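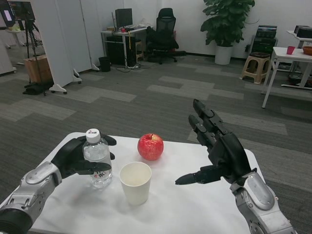
Ademir Godoy asked that this go at the top of the page: the station took over setting out drinks and fruit for our meeting rooms in March, and the two people who used to do it now spend that part of the shift on stock and orders. They still load it and they still have the last say on what goes out.

Fellside Dual-Arm Service Station
Category: Workplace Automation > Catering and Front Desk
Search products... Go

Print this page | E-mail to a colleague

The Fellside is a two-arm handling station for light, repeated table work. Each arm ends in a black multi-fingered hand. Typical items are water bottles, paper cups and whole fruit such as apples, placed on a flat table in front of the arms. The hands are controlled separately, so one can hold a bottle while the other stays open near a cup.

Specification
Payload per hand: 400 g
Reach per arm: 613 mm
Stored table layouts: 100
Supply: single phase, 16 A circuit
Controller: Hafstein H2, supplied separately
Operator software: Bincombe Desk, one seat included

A 500 ml bottle of water is over the payload limit when full. Order the Dekari wrist kit if bottles of that size are in regular use. The kit is fitted at the factory and cannot be added on site. Paper cups must be placed empty. Filling cups is not a supported task.

Staffing and duties
One trained operator is required per shift. The operator loads the table, selects the layout, and clears any stop. Sites moving from manual setup should expect the work to change in kind. Carrying and placing go down; checking, restocking and fault clearing go up. Update job descriptions before the station goes live, and agree with staff who may pause it. The default setting lets anyone in the room pause it and only the operator restart it.

Training takes two days at the customer's site. The first day covers loading, layouts and stops. The second is run on the customer's own items. Refresher training is charged separately.

Speed is set low for shared rooms and can be raised only with the service key. A person working alone will usually finish a single table sooner. The station is intended for sites where the same layout is repeated through the day.

Cleaning
Wipe the hands with a damp cloth at the end of each shift. Do not spray the finger joints. Replacement finger pads are listed under Spares.

Lead time and price on request. Wrist kit orders must be placed with the main unit.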